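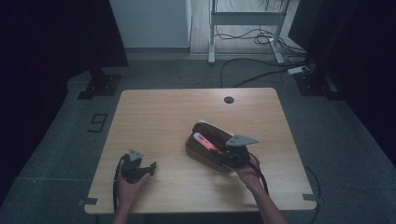 How do I clean the table top?
Damp cloth, drop of washing-up liquid, dry it off after. No scouring pads and no bleach.

Kastura work table, light oak grain

Plain light table for crafts, sorting, homework, small repairs. Pale oak-grain top, rounded corners so it's kinder on hips when you squeeze past. Small round grommet hole in black near one corner, drop your lamp or charger lead through it.

Height: 77 cm. Fine with a normal dining chair.
Top and legs come in 2 boxes, both marked Kastura. Please check you have both before the driver goes.
Putting it together: almost 2 hours on your own, a lot less with a second pair of hands. Allen key in the bag with the bolts. Lay the top face down on a blanket or carpet first, leave the bolts finger tight untill all the legs are on, then go round and tighten.

On carpet: stands well. On hard floors use the felt pads (in the bolt bag, easy to miss).

Good for pencil cases, pouches, sewing bits, anything you want to tip out and sort. Pens wipe off if you're quick. Permanent marker, less so. Hot mugs need a coaster.

Guarantee 3 years, covers the top lifting and wobbly leg fixings. Doesnt cover knife cuts or scorch marks. Keep your receipt.

Delivery to the door by Sorkier. Upstairs is extra, ask when you order. Next lot due in May, the darker finish is sold out for now.

Missing bolts or a chipped corner: ring the shop and ask for Yaw Wumbei, mornings best, or Afshin Ghaffari after 2pm. Have your order number handy. Spare grommets and felt pads kept at the counter.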